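Jan 9, 2024. Bloxham bench, bead threading by remote control.

Climska want 24 clean demos of cubes going onto the cord. I still doubt two-finger grippers can be taught this by hand-flying them.

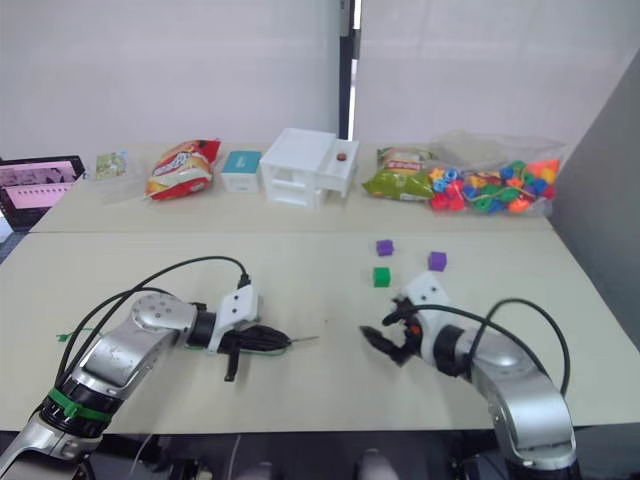
Why not just script it? The cord never lies the same way twice, so fixed waypoints are no use.

Settings carried over from December. Gripper force at 40, which I think is too high for cord.
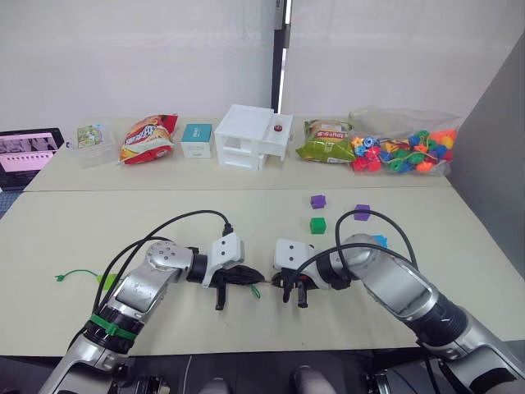

Both arms over the front table, cubes to the right.

Nirnulgate's notes claim 11 demos are enough for a task like this. I'd like to see their rejects first. 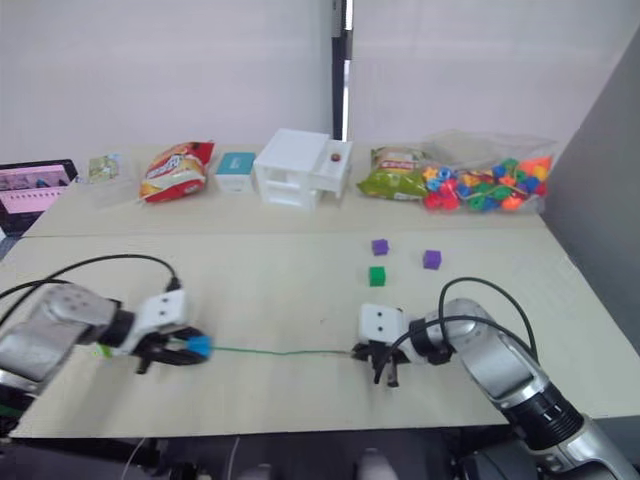 Bustenari disagree, and wrote back that the count matters less than having the same operator throughout. Fair, but they were stacking blocks — stiff things that stay put.

Keeping the cord taut between the grippers is the part I trust least. The operator gets no feel for tension.

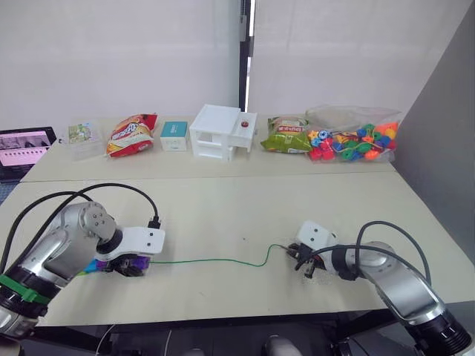
So slack goes in the log as a separate column, and any demo over 600 seconds gets binned. Force down a notch before the next batch.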